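Shared arm at Karkham workshop moves to household objects

The robot arm build at the Karkham shared workshop has reached its tabletop stage. Members spent six months on the mount, wiring and control software, and the arm now works over a wooden table set with ordinary items from the kitchen and cleaning cupboard.

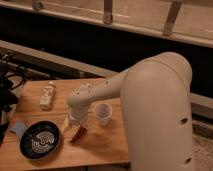
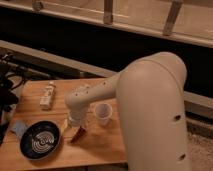

The arm over the wooden table, with a clear plastic cup to the right of the gripper in both views.

A reader in Grakton wrote in to ask why the group did not start with plain test blocks, which are easier to grip and easier to score. The same reader pointed out that a thin plastic cup will deform under a closing force that a block would not notice, and suggested logging motor current during every grasp.

The group's reply is that blocks were used for the first 200 grasps, and that results on them had stopped changing. Current logging was added in November. The closing force is now limited in software, with a separate setting for each object -- the cup has the lowest.

Control runs on a secondhand desktop computer. The motion planner is a package the members call Villca, written in the workshop and kept deliberately small. It takes a target position, checks it against a fixed model of the table, and rejects any path that brings the wrist too close to the surface. Two of the joints needed their zero positions set again after the arm was bolted down.

Remaining work covers a new cable run and a second emergency stop at the far end of the bench. The cable parts are on order from Wisemell. The source files will be placed on the workshop's shared drive once the joint limits have been checked.

The build group meets on Thursday at 17:00. Visitors need to sign in at the front desk.

Contact | Copyright Karkham Workshop News | Back to top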